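Home | News | Features | Projects | Archive

Soft Targets: Student Teams Learn to Handle Produce

25 February 2021

Print this article | E-mail this article

The Lutine Challenge gives student teams one job: pick up fruit and vegetables and put them down again without leaving a mark. The rules fit on 2 pages. A run is scored out of 100, with points taken off for drops, bruises and items left outside the target area.

The robotics club at Tarnside entered for the first time in October. Its members had built wheeled machines before, but had little experience with grasping. They chose to begin with hand-held grippers, worked by a person, and to leave the arm until later. The goal was to gather examples of good grasps before writing any control code.

Practice takes place at members' homes. Each session lasts 60 minutes and uses whatever food is in the kitchen. The club asks only that the set include at least one item that rolls and one that is too long to grasp end to end. Surfaces vary too. A hard table lets an orange roll away when one finger touches first. A blanket holds it in place, but the fabric can bunch up under the fingertips.

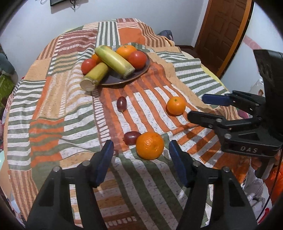 Small items have proved harder than heavy ones. A grape gives little warning before it splits, and next to a larger fruit it leaves little room for a finger. The club now records the opening width at the start of every grasp, along with the approach angle. By February it had logged 800 attempts, including the failures.

The next step is to move to the arm, a Tasau unit that the club shares with the school's machine shop. Mounting plates are being cut now. Teams must submit a full practice log before the qualifying round.

Related items
Baloch Cup Changes Its Line-Following Course
Choosing a First Motor Controller
Machine Shop Basics for School Clubs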